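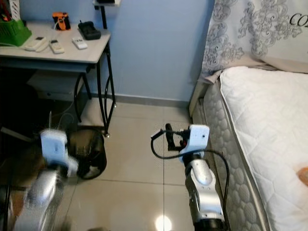 Burgi Eder started binding her own junk journals in December, on a tray, in bed, with the flu. "I was so bored. I had old envelopes and a needle and that was it." Ten journals later she has a table at the Prolley paper fair and a waiting list she keeps on the back of a receipt.

We talked fast, she had glue drying. Pages first. She tears, never cuts, and stains with cold tea. Covers come from cereal boxes, two layers, with Thaler book cloth over the top when she can get it. "The gray one. The red bleeds on everything, ask me how I know."

And the thread? Waxed linen, always. She tried the Brilgate cotton and went back within a week. "It fuzzes. By the third signature your holes look chewed."

Biggest job so far was a travel journal called Skudenness, 82 pages, every one with a pocket or a flap or somthing tucked in. Took 17 evenings. It barely closes. 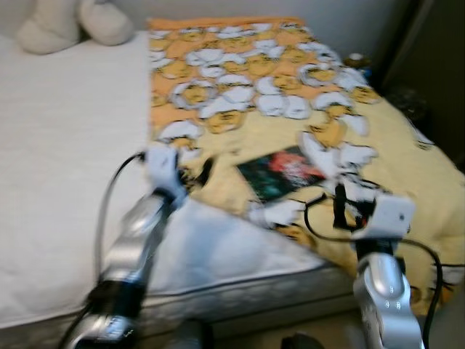

Marit thinks that's too many pages for one spine and would have split it in two, with a ribbon round the pair. Burgi has heard this before. "She's probably right! But I wanted it fat."

Next up, a class on pockets, beginers welcome, bring your own scraps. She wants to keep it small. After that, maybe gelli prints. "If I ever find my roller."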